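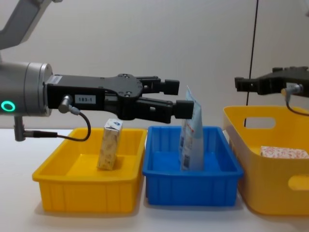 Declaring email bankruptcy - has anyone regretted it?

Rultus user forums > Getting Organized > Email and paper
Started 11/20/20

deskdrawer_kim
OK so. Back from leave and I have over 2000 unread in the work inbox. Not counting the newsletters folder, which I stopped looking at in the spring. I've been chipping at it for days and the number goes UP.

Thinking of selecting everything older than this month, archive, done. Short note to everybody saying if it was important please resend. My office mate did this at her last job and swears by it. My supervisor made a face when I brought it up.

Anyone done it? Did it bite you? I'm in the permits office for a small town so it's mostly outside people, contractors etc, not just coworkers.

pmartens
Did it two years ago. Never looked back. Three people resent things. That was it. All that guilt and three people.

Archive don't delete. You can still search.

VStefanou
Please don't do this in a permits office.

I ran front counter in Pridovville for a long time and there are deadlines running on some of that mail whether you've read it or not. Contractor sends a revised drawing, clock starts when he hits send. "Please resend" is fine with your buddy down the hall. It is not fine with somebody who paid a fee.

pmartens
She said archive. Nothing is gone.

VStefanou
Nothing is gone and nothing is read either. Same pile in a different room.

deskdrawer_kim
Yeah that is sort of my supervisor's point. We have a response window on applications. Those are supposed to come through the portal but people email me direct becuase they have my address from last time.

lowtide
sort by sender. not by date. this is the only tip i have and i give it to everyone

you will find that a huge chunk is the same handful of robots and list mail and that one guy who replies all. select, gone. then whats left is people. took my pile down to 300 in one sitting with the tv on

deskdrawer_kim
Trying that now, hang on

deskdrawer_kim
Holy cow. The building calendar system sends a mail every time anyone moves a booking. ANYONE. ANY room. That alone was pages and pages.

lowtide
there it is

lowtide
now make a filter before you forget. do it right now i mean it

FKontogiannis
Agree with sender sort. Would add: do it in passes and don't answer anything on the first one. Pass one is throw out only. Second pass, anything that takes under two minutes. Third pass is real work and goes on a list with a date. People get stuck because they open one, start answering, look up a file, and lunch is over.

I timed myself on this once, after a long trip. 32 minutes for the first pass. Would have guessed half a day.

greenfolder
The two minute thing has never worked for me. I get into the two minute ones and there's always another two minute one and then I've spent the whole morning being very busy with nothing. The big scary thing is still sitting there at four o'clock. I'd do the big scary one FIRST and let the little ones rot.

FKontogiannis
Fair for a normal day. I meant for digging out of a hole. If the hole is all small stuff then small stuff is the job.

greenfolder
But she doesn't know it's all small stuff. That's the whole problem with a hole.

FKontogiannis
Which is why pass one

greenfolder
ok ok

Hal_from_accounts
Unpopular view I guess but why is everyone so worked up about the number. I have 706 unread right this second. I read subject lines. If it matters I open it. If it doesn't I don't. I don't file, I don't tag, I don't have passes. Search finds it. I go home on time.

Inbox zero people spend more time tidying the mail than it would take to read it.

pmartens
Some of us can't think with a red badge on the screen.

Hal_from_accounts
Turn off the badge.

pmartens
...I mean. yeah

tabitha_w
Hal how do you keep track of the ones you opened but haven't dealt with? That's my trouble spot. Unread is fine, I know where I stand with unread. It's the ones I read on my phone in the grocery line, thought "oh I'll do that when I'm at my desk," and then it's not bold anymore and it's like it never came.

Hal_from_accounts
Don't read mail in the grocery line

tabitha_w
Thank you very helpful

lowtide
mark it unread again. or flag it. or forward to yourself which i know is dumb but my boss does it and she has never missed a thing in her life

greenfolder
I write it on a pad. Legal pad, next to keyboard, today's stuff only, tear it off at the end of the day and whatever isn't crossed out gets copied by hand to the next page. The copying is annoying on purpose. Third time you copy out "call back re: fence" you either call about the fence or admit you're not going to.

tabitha_w
Stealing this

VStefanou
Back to Kim's situation for a sec since we wandered. Here is what I'd do with a backlog in a public office.

Search the inbox for the words people use when they want something from you. Application, permit, inspection, deadline, fee, complaint, the road names if you're a small place. Pull those out into their own folder, oldest first, and work those by hand, every one. Then do what you like with the rest, bankrupt it, I don't care.

And check with whoever handles records before you delete a single thing. Some of it has to be kept for years even if it's junk to you.

deskdrawer_kim
OK this is useful. Did "inspection" just now and found one from early November from a man asking when someone is coming about his deck. Very polite. Then a second one from him, a bit less polite.

VStefanou
Call him, don't email. Thirty seconds on the phone and he forgives you. An email with an apology in it and he'll want to discuss.

pmartens
Ok I'll give you that one. I'm in a marketing dept, nobody has ever had a deck riding on me.

jmc_nights
Does the Rultus app do anything for this? I have the free version. There's a mail plug in thing but I couldn't get it to see anything but my calendar.

lowtide
paid only i think. and it just turns the mail into a task so now you have a list of tasks instead of a list of mails

jmc_nights
Oh. So the same pile in a diferent room

lowtide
lol yes

Hal_from_accounts
Tried Goludik for this, the one that hides your mail and lets it through at set times. Ten and three, or whatever you pick. Didn't hate it. Stopped when I missed a change to a meeting and sat in the wrong building.

tabitha_w
You can do set times without an app though. Just close the mail window. I do first thing, after lunch, and before I leave. Anybody who needs me quicker knows my extension. Took a couple weeks for people to get used to it and one person never did.

greenfolder
"First thing" is the worst possible time! You hand your best hour to whoever wrote to you last night. I don't open it before ten. Read that in the Chatzigeorgiou workbook ages ago, the spiral bound one, only thing in there that stuck. The rest was color coding.

FKontogiannis
I liked the color coding.

greenfolder
of course you did Filippos

tabitha_w
If I didn't look first thing I'd find out at ten that the eight thirty was canceled. Depends on the job.

greenfolder
Quick peek at the calendar is different. I said mail.

deskdrawer_kim
Update. Sender sort plus the word searches. Called the deck man, he was lovely, inspector is going out. There were a few more like that, none as old. They're in a folder called NOW. Records lady says don't delete, archive is ok, and please stop saving things to desktop (separate issue).

The rest of it from before this month I archived in one go. Felt a bit sick for a minute and then very good. Supervisor has not noticed or is pretending.

pmartens
So you did declare bankruptcy

deskdrawer_kim
Partial

VStefanou
Good work. Now put an auto reply on your direct address that points applications to the portal, or you'll be back in the same spot by your next vacation.

deskdrawer_kim
Can you do that for only outside people? Don't want everybody in the building getting it each time they write me.

VStefanou
Depends on your mail system, ours had two boxes, one for inside and one for outside. Ask IT.

jmc_nights
Ours has it under the out of office settings, second tab. You leave it switched on all the time with no end date. IT complained at me about it but it works

Hal_from_accounts
I'm at 711 now if anyone's keeping score

lowtide
we are not

tabitha_w
Kim did you make the filter for the room bookings

deskdrawer_kim
going to do it right after lunch

lowtide
KIM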